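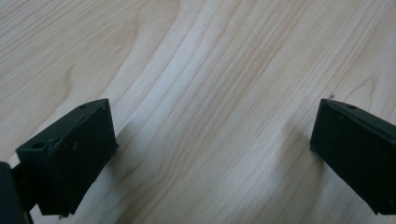 Desk top going grayish, oil or leave it?

tamsin_k66
Desk is the pale Lestetari one, paid 143 for it used. Light beige mostly but theres gray and kind of bluish areas in the wood now. Grain is fine, no swelling. Want to oil it before Monday. Yes or no?

plankton594
No. Sand first, always. Oil over gray just locks it in, you'll hate it.

grommet_fan
Disagree. If it's veneer he'll go right thru with sandpaper. Wipe with mineral spirits, let it dry, look again in daylight.

plankton594
Didn't say belt sander. 220 by hand, light, with the grain. Done it on two desks.

tamsin_k66
she, not he. Don't know if its veneer. How do I tell??

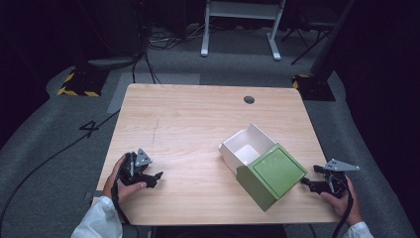
grommet_fan
Veneer or solid, easiest place to check is a cut edge. Flashlight down the grommet hole near the back, look at the wall of the hole. Layers = veneer, put the sandpaper away. And that thin scratch on the left half, I'd leave it, faint enough that oil will probly hide most of it.

tamsin_k66
ok will look tonight. The little green and white drawer box lives on there too, does oil mark plastic or card?

plankton594
Keep it off for a couple days. Oil gets on everyting.

grommet_fan
Agree for once. I used Fluka hard oil on mine, thin coat, wipe it all off after. Test underneath first.

Comments (3)

oakley161: wax not oil. nobody listens
mudroom: did the flashlight thing on my own desk, layers. glad I checked
tamsin_k66: layers here too. no sanding then, getting the spirits tomorrow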